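The Case for Looking After the Gripper First

Apr 29, 2021

Opinion

Organizations that operate hand-held gripper tools tend to spend their maintenance hours on the parts that cost the most. The camera is cleaned and checked, the cables are labeled, and the software is kept up to date by people whose job it is to do so. The fingers, which are the only part of the tool that touches anything, are replaced when they tear. This essay argues that the order should be reversed, and that finger care should be written into the daily routine of every site before any other item.

The argument rests on the experience of the Hartono workshop, where the Lerix hand tool has been in regular use since December. The Lerix is a simple device. Two soft fingers are carried on two mounting plates, the plates are held by screws, and the operator closes the fingers on an object by hand. There is little in it that can fail suddenly. What happens instead is slow. A pad becomes glazed with handling, a screw backs out by part of a turn, and one finger begins to meet the object slightly before the other. The operator adjusts without noticing. By the time a fault is reported, several weeks of work may have been done with a tool that was no longer square.

In the first period of use, the workshop recorded 1,041 sessions across its tools. Of the faults written up in that period, 105 were traced to the fingers, the pads or the screws behind them. The camera and its mount together accounted for far fewer. Yet the written checklist then in force gave the camera a full page and the fingers a single line, which read "inspect for damage." An instruction of that kind cannot be followed in any useful sense. It does not say what damage looks like, how often to look, or what the operator should do on finding it.

The revised procedure, known internally as Trulo, is short enough to be read while standing at the bench. Before each session the operator closes the fingers with nothing between them and looks at the line where the pads meet. The line should be even from root to tip. Each mounting plate is then pressed gently from the side, and any movement sends the tool back for tightening. Pads are wiped with a damp lint-free cloth and left to dry. Solvents are not permitted on the pads. After 300 sessions the fingers are changed as a pair, even where one of them still appears sound. The old pair is bagged and kept with its service record.

The rule on changing in pairs has drawn the most objection, and the objection deserves a proper answer. Discarding a working part looks wasteful. A new finger, however, is stiffer than a used one, and a tool fitted with one of each will pull toward the softer side on every grasp. Operators correct for this with the wrist, and the correction becomes a habit that remains after the worn finger has finally been changed. The cost of the second finger is small when set against the time needed to train that habit out again.

A second objection is that daily checks fall on operators, who have enough to do. This is a fair concern, and it would be a serious one if the checks were long. They are not long. The difficulty in practice has been one of standing. An operator who sends a tool back for a loose plate delays a session, and in many workplaces the delay is remembered longer than the reason for it. Management must state plainly that a returned tool is never counted against the person who returned it. Without that statement, the checklist will be signed and the screws will stay loose.

There is also the matter of where checks are carried out. The Herix test block, which many workshops keep for this purpose, has flat parallel sides and gives a clean reading. It is a good instrument and should be used. It does not, however, tell the whole story. A pad that holds a flat block may slip on a curved shell, and a screw that is tight at the bench may work free after a morning of being carried between rooms. For this reason the workshop now asks that one check in each week be made with an ordinary object, on an ordinary table, in the place where the tool is used. Small household and office items are suitable, provided that they have curved or tapering sides. The operator grips the object, holds it still, and looks at how each pad lies against it. Contact should be full on both sides, and the plates should sit at matching angles. The result is entered on the same sheet as the bench reading, and where the two disagree, the tool is withdrawn until the difference has been explained.

Budgets for the coming year should set aside enough fingers, pads and screws to follow the replacement rule at 100 percent of sites, including those that use their tools lightly.
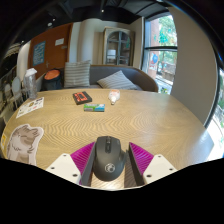
Light use is no protection in itself. Soft material ages on the shelf as well as in the hand, and a tool that is taken out only now and then is seldom looked at closely by the person who picks it up. Such sites should follow the same checks before each session and should date every new pair of fingers on the day it is fitted. Spare pairs should be stored flat, away from direct sunlight, and issued in the order in which they were received.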